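Larnport Lantern Bear

The Larnport Lantern Bear is a soft toy with a built-in night light, made for babies and young children and named after the harbour town of Larnport, where it was first sold. It belongs to the wide family of bedtime plush toys, but it is best known for its belly lamp, a milky dome that glows through a ring of short fur and fades so slowly that most children are asleep long before it goes dark. Collectors are very fond of it too, and the early bears have a following all of their own.

Origins

The bear was designed at the Wijaya toy workshop in Larnport, which until then had made rag dolls and pram strings. The first batch came to 982 bears, all sewn in the same oatmeal-coloured plush with brown felt paws. They went on sale in June at the Sedton toy fair and the whole batch was gone before the fair closed, a lovely start for a small workshop! Later bears were sewn at a larger site in Brosstead, though the lamps were still put together in Larnport.

Design

A standard bear sits 24 centimetres tall. The lamp unit slips into a pocket in the back, held shut with a touch-and-close flap, so the bear itself can go in the washing machine once the lamp is out. Pressing the left paw turns on the light, and pressing it again changes the colour from amber to green to a very soft blue. Holding the paw down starts the fade, which lasts 42 minutes. 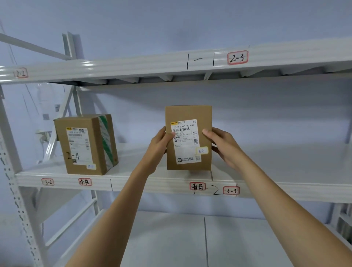 The fade is the cleverest part of the whole toy. Many night lights of the time simply clicked off, and the sudden dark could wake a light sleeper. The Wijaya workshop used a timer that lowers the brightness in 400 tiny steps, far too small for the eye to pick out one by one, and the effect is beautifully smooth.

Versions

The Brosstead bears have rounder ears and a stitched nose in place of the moulded one. A smaller travel bear followed, with an amber lamp only and a loop for hanging it from a cot or a car seat. The Sedton Bear, in dark grey plush with a star on each paw, was sold only at the fair and is the hardest of all to find with its swing tag still attached.

Collecting

First-batch bears can be told by the green thread used to close the back seam. Lamps from the two sites will fit either bear, so a bear with a working light may well have had its lamp swapped at some point.

Page last edited May 19, 2018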